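Sorting the empties without losing your weekend

7/18/24

If your household is anything like mine, the cans breed. One turns up on the workbench, another beside the printer, and before you know it you're carrying an armload out to the garage and dropping half of them on the step. I put this job off from Christmas until well into January this year (the relatives had been, and they are a thirsty lot), and by then I had 70 empties sitting in two old tubs and a smell I won't go into. So I've gathered my habits for cans in one place, and I hope they're of use to you.

First, clear yourself a proper surface. A timber bench or a bit of floor is fine so long as it wipes down easily, and I like to lay an old towel along the back for the drips. Have your tubs ready before you start. Mine are the Kiketti stacking kind, 18 litres each, and they've lasted beautifully.

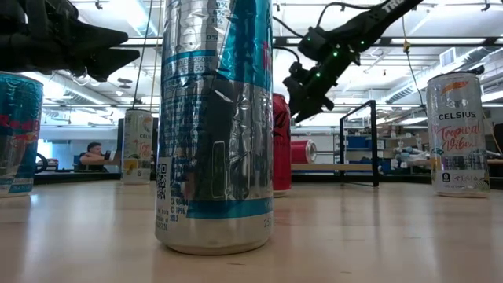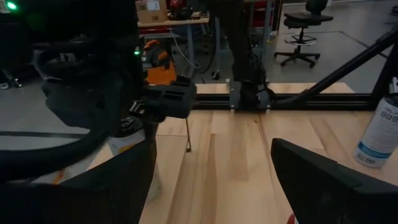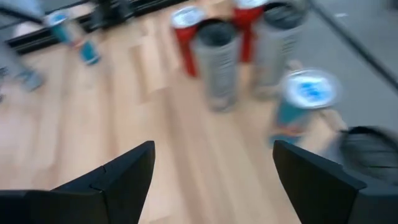

Rinsing comes before anything else, and I do mean a real rinse, with a splash of warm water swirled around and tipped out, then the can left upside down on a rack overnight. Energy drinks are the worst for leaving a sticky ring, I find, so those get a second go. After that, decide about crushing. Some depots want the can left whole so the machine can read the label, and a can that's only dented and crinkled through the middle, like the tall silver and blue one in the first picture, may still have its back panel facing you plain as day, so I'd pop it in the whole pile and let the depot decide. Flattened ones go in a separate tub. Our depot, Flernero, is fussy about this and the one over at Sosa isn't, so do ring yours and ask.

Spray cans are a different matter altogether and shouldn't go in with the drinks. Keep a small box for them, never puncture them, and check with your council about where they're taken, even when you're sure they're empty.

For sticky rings on timber, wipe with a cloth wrung out in warm soapy water, going along the grain, and dry it straight away with a clean tea towel. If the mark has been there a while, a dab of Grukik paste on a soft rag will usually shift it, but try it on a corner first (I learnt that on my mother's sideboard, and she still brings it up).

Last of all, I bag mine in lots of 100, tie the neck loosely and write the number on a bit of masking tape. It takes me roughly 2 hours with the radio going, and then the tubs get hosed out and left in the sun by the back fence.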